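Folding Methods for Knit Garments in Small Storage Spaces
Project Report, Textile Care and Household Systems
Group 4, Holtby Hall
July 19, 2021

3. Materials and Method

The garments came from the Nustgate clothing exchange, which lent us a mixed bin of knitwear for the term. Woven shirts and anything with a zipper were left out. Each garment was laid on a smooth floor, flattened by hand, and folded by one of three methods: flat fold, file fold, or roll. A folded garment was left alone for 60 minutes before its height was measured at the thickest point with a ruler and a flat board.

The test drawer was an Arnaud unit with an inside width of 72 cm. Drawer trials used one method at a time. The drawer was opened and closed 100 times per trial, and the garments were then checked for shifting and loss of shape.

4. Observations

Fine-gauge ribbed knits gave the most trouble. The ribbing lets the fabric stretch across its width, so an edge that is straight when first laid down can pull out of line when the next fold is made. Broad creases also remained in the upper layer unless the piece was smoothed again after every fold. Dark colors made this harder to check, as the folds were difficult to see in shadow.
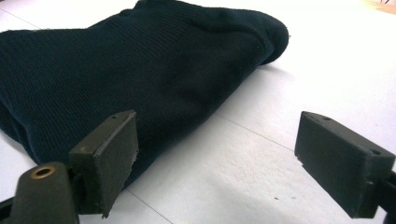 Figure 3. Navy ribbed knit, folded and bunched on the floor, with one end rolled under.

A rolled end adds thickness on one side of the bundle. In the file fold this caused the garment to lean, and the neighboring garments leaned with it. The roll method did not have this problem, but rolls of different diameters left gaps along the drawer front. Lint was visible on dark garments and was removed with a brush before storage.

Flat folds were the quickest to make. They were also the slowest to use, as the stack had to be lifted to reach a lower garment. Almost 60 percent of the flat-folded garments had to be refolded after the drawer trials.

5. Limits of the Work

Only one drawer size was tested. Folding was done by group members with different levels of practice, and no correction was made for this. Heavy knits were tested in the roll method only. The Uletero shelf inserts ordered for the second part of the project did not arrive in time, and those trials have been moved to November.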